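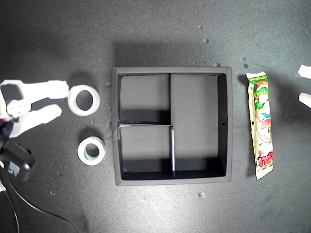
River is up in Traldale – what should we be doing before they call an evacuation?

Posted in Weather and Emergencies

Hi everyone. We moved to Traldale last fall, to one of the older streets on the low side of the rail bridge, and this is our first spring here. The town put out a notice on Tuesday saying the ice above the bend is moving and residents on the flats should "be prepared to leave on short notice." I have read that sentence maybe a dozen times now and I still don't know what it means for us in practice!

We have two kids, an elderly dog and my mother-in-law, who uses a walker and takes pills that have to stay in the fridge. We have one car, and it fits all of us if the dog behaves. What I would love to know is how much warning people usually get, where you go (the notice mentions the Araya school gym but also says "or as directed"), and whether it's silly to leave a day early if nothing has happened yet. My husband thinks I'm fretting. I probably am, but I would sooner fret with a packed bag by the door. Thank you in advance, and sorry this is so long.

flatsnewcomer

Welcome to the neighborhood, and you are not fretting at all. I've been on the flats for 20 years and we have left the house 2 times, both in spring and both because of ice, so I can tell you how it went for us, though every year is its own thing.

The first time we had most of a day. The second time the siren went in the middle of supper and the fire trucks were on our street before the dishes were off the table – they gave us 60 minutes and they meant it. So please don't plan on having a day. Pack as if you'll have an hour, and if you get longer you can spend it carrying things upstairs.

For your mother-in-law, call the town office and ask to have her put on the assisted list. People with walkers, oxygen, new babies and so on get called first, usually before the general notice goes out, and the family in the house can go with them. You do have to ask every spring, because they start the list over in March. For the pills, a small lunch cooler with a couple of freezer packs did fine for my father's insulin. Ask the pharmacist how long hers can be kept that way, and bring the printed label or the box so the nurse at the gym can read it.
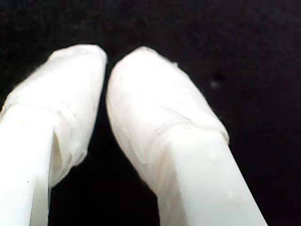 Updated after the water went down.

About the gym: Araya school is the usual place, and it's warm and they feed you well (the chili is very good), but they fill it street by street and the overflow goes to the Flotov arena, which is colder. Bring real blankets and a folding chair for her if you have one, as the cots are awfully low to get up from. Dogs are fine at the arena but not at the school. We left ours with my sister the second time and everybody was happier, the dog included.

Before you walk out, turn off the main breaker if you can reach it standing on a dry floor, plug the basement drain, and move the car papers and the kids' birth certificates up high or take them with you. Park facing out, with a full tank. And no, leaving a day early isn't silly. Just phone the town and tell them you've gone so they don't send someone to knock.

bendroad_gran

Route 103 floods at the underpass long before the bridge does. Take the hill road through Zorneo even if the map on your phone says it's slower.

twofishtrucks

I'd check the river gauge page in the morning and again before bed. It doesn't tell you when the jam will let go, but you can see if the water is climbing. Also, my insurance wanted photos of the basement from before, so take a few tonight while it's dry. Good luck to you and your family, and do come back and let us know how you made out.

sumppump_sally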